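Support request: performance licence and script delivery
Product: Notetti rights portal
Status: Resolved
Priority: Normal

Reported by customer
The Lorard Players applied in August for amateur rights to the two-act comedy "The Bălan Sisters" and paid for three performances. The licence shows only two. The perusal script opens correctly, but the link to the full acting edition returns the message "Entitlement not found".

First response, 10.15
We have confirmed that payment was received in full. The application form gives the hall capacity as 200, whereas the venue record held for the society gives 1,370. Where these figures differ, the portal holds back any performance added after the first submission. The customer was asked to confirm the correct capacity in writing. 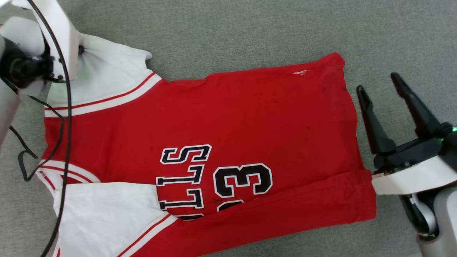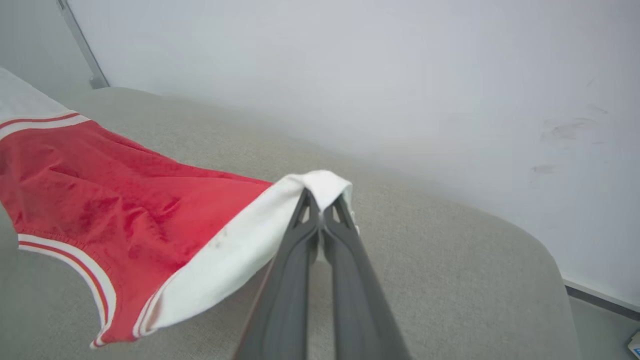

Attachments 1 and 2: red garment with white trim.

Customer reply, 11.40
The capacity is 200. The larger figure relates to the Istard Theatre, which the society hired for an earlier production.

Action taken
The venue record has been corrected and the matinee released from hold. A revised licence covering all three performances has been issued under the original reference. Script access was restored at 14.05 and the customer has downloaded the acting edition.

Notes for the licence holder
The earlier licence is withdrawn and should not be displayed. The author's credit must appear on all posters and programmes in the wording given in the revised licence. Any further change of venue must be submitted through the portal before tickets go on sale.

Ticket closed with the customer's agreement.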